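Notebook - returns & disposal bench, Otdale site
Monday, started 7:40

Cold room alarm silent overnight, good. Coffee machine dead again.

Carrying on with the take-back trial from the Hatmont pharmacies. Teresa dropped off the last drums before I got in, left them by the sink door, no paperwork on top. Found the sheet later in the fume hood tray. Please not in the fume hood.

Sort by form

707 items logged as of this morning. Blister packs are most of it, as always. Inhalers into the yellow crate, they go out separately with the pressurized stuff. Creams and ointments still a pain - half the tubes have no cap and the labels come off in your hand. I'm logging anything unreadable as U and moving on. Henrique wants a second look at the U's before they leave, fine, but he has to do it by the end of the week or the shelf is full.

Insulin pens: needle off, needle to sharps, pen to the blue tub. Three pens came in with needles still on. Told Marlina, she'll ring the Vrabec branch and ask them to put the sign back up at the counter.

Also got vitamins, cough drops, a jar of horse liniment (!) and somebodys reading glasses. Glasses are on the windowsill.

Leach test, run 3

Same setup as run 2 except the patches. Used patches folded sticky side in, cut in half, 970 mL tap water, stirrer on low, lid on. Last time the lid was off and we lost too much volume to say anything useful. Sampling at start, noon and end of day.

Start sample 8:25. Clear, no smell.
Noon sample taken at 12:10 becuase the fire door guy was standing in front of the fridge. Slight yellow. Filtered fine, one filter only. Run 2 went through filters like crazy, so either the lid matters or the adhesive from that batch was worse. Don't know yet.

Vasco thinks we should be using river water from below the Zulurska outfall instead of tap. He has a point, tap has the chlorine in it and that may be eating some of what we're looking for. But then we need a blank from upstream too, and someone has to go and get it. Put it down for run 4. Blank first, then argue about the rest.

Coffee grounds mix

Marlina's idea for the leaflet: people at home mixing old tablets with used grounds before bagging them for the trash, where there's no take-back nearby. Wanted to see how fast a plain coated tablet breaks down in there. 23 tablets in damp grounds in a zip bag, left on the bench since Friday.

Opened at 1:30. Coating gone soft on all of them, color bled into the grounds, but most still hold their shape when you press with a spoon. Two crumbled. Smells like an old filter, obviously. Closed it up again, will look Thursday. If they're still whole by then the leaflet should NOT say they dissolve. It can say they're mixed in and nasty to pick out, that much I'd sign.

Madalena asked about cat litter as the other option. Have a bag in the car, will set up the same thing next to it. Same tablets, same bag size, same amount of water or it means nothing.

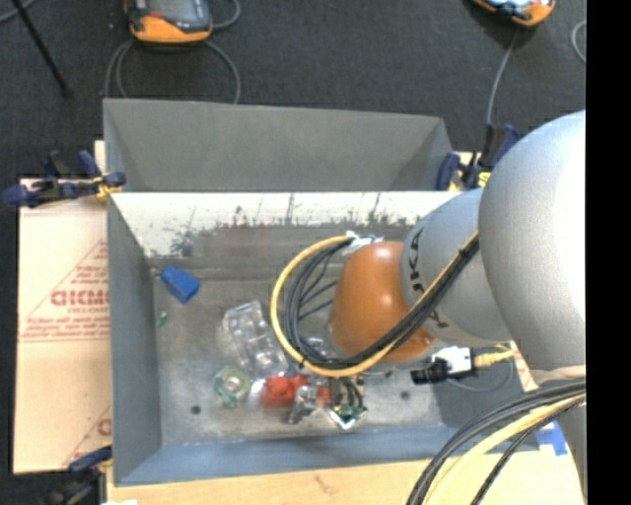
To do

- relabel the U shelf, tape is peeling
- order filters, the small ones, NOT the ones Henrique ordered
- end of day sample 4:45, mine goes in the left rack, Vasco's is the right
- ask Teresa where the lid for drum B went
- leaflet wording back to Marlina, flushing paragraph needs to come first, its buried on page two at the moment
- river water bottles, clean ones, rinse three times with sample before filling
- balance is drifting in the last digit, check it with the weights before run 4

Later, 5:05 - end sample done, darker than noon, bit of foam on top. Stirrer off, beaker covered and in the fridge, bottom shelf. Don't pour it out, I want to run the duplicate tomorrow.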